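Search the notebook
Enter keywords
Go

Orngate Manipulation Laboratory – Shared Notebook

Thu 24 December
Entry by Yu-ting Yeh. Reviewed by Berwyn Rosser.

Subject: Bimanual snack-packing task, planner timing and gripper state estimate

Purpose of the session. The laboratory is to decide before the January review whether the Lotetti planner can remain in the control path for the two-arm packing task, or whether the arms should be driven directly from the policy output with Gittins acting only as a safety filter. The work recorded in this entry concerns software only. No mechanical changes were made to either arm.

Configuration. Both arms were run from the same workstation. The policy publishes joint targets at 30 Hz. Gittins interpolates these targets and applies joint, velocity and self-collision limits before they are sent to the drives. Lotetti was enabled for the first half of the session and bypassed for the second. Logging was handled by Pitano, with joint states, commanded targets, gripper width and camera images written to a single file per episode.

Timing. The session produced 111 episodes. With Lotetti enabled, the left arm paused visibly each time a new target arrived while the previous trajectory was still being executed. Review of the logs shows that the planner was discarding the remainder of the current trajectory and planning again from the measured position, which lags the commanded one. The restart therefore began slightly behind the arm's intended path and at zero velocity. Planning from the last commanded state, with the commanded velocity carried over, removed the pause. The change is on the branch "carry-velocity" and has not yet been merged.

A second delay was found in the collision check. The container lid is represented as a box-shaped obstacle whose pose is taken from the perception node. Small changes in the estimated lid angle were being treated as scene changes, and each one invalidated the cached plan. A dead band of 5 degrees has been added. Berwyn Rosser has asked that this value be moved out of the source and into the task configuration file, and that request is accepted.

Gripper state. Episode 413 in the running index was examined separately. The estimator reported "holding" for the left gripper with the fingers fully closed and no item between them. The rule compares motor current against a fixed threshold, and closing the fingers against each other exceeds that threshold. The rule now also requires that the measured width remain above a minimum. Thin wrappers are a concern under this rule – a flat bar gripped across its narrow side may fall close to the minimum – and the value should be set from measurement before it is relied upon.

Perception. Segmentation of adjacent items remains the weakest part of the system. Two bars placed close together are frequently returned as one mask, and the grasp point is then proposed in the gap between them. Raising the mask confidence threshold did not help. The depth channel offers little at this item height. Splitting by color within the mask gave better proposals on the stored images, although glossy packaging still produces false divisions.
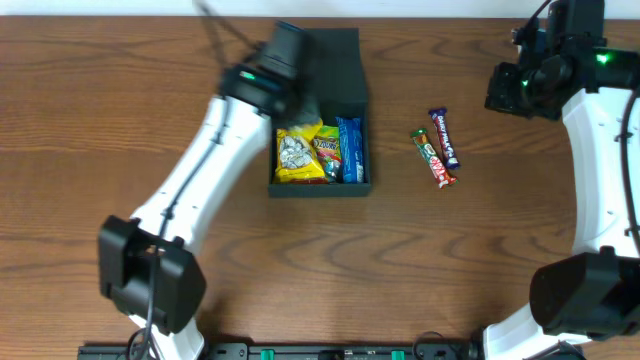

Fig. 1. Left gripper moving over the open box; KitKat and Dairy Milk bars on the table to the right.

The arrangement in Fig. 1 has been added to the regression set for mask splitting, as the lower tips of the two bars lie close together. Motion blur on the left gripper also makes it suitable for testing the arm mask, which at present is dilated by a fixed margin regardless of joint velocity.

Actions.
Y. Yeh: move the lid dead band to the configuration file; open the merge request for "carry-velocity".
B. Rosser: measure closed width for each item type and propose a minimum.
Y. Yeh: scale the arm mask margin with joint velocity and rerun the stored images.
Both: repeat the bypass comparison with the corrected planner. The figures from the first half of this session are not to be quoted in the review.

Open question. Gittins does not record which limit was active when a target is clipped. A reason code in the Pitano log would be of use – to be raised with the maintainers in January.

Filed under: Two-Arm Tasks, Motion Planning, Perception

This site uses cookies to keep you signed in and to remember your notebook settings. Accept | Manage preferences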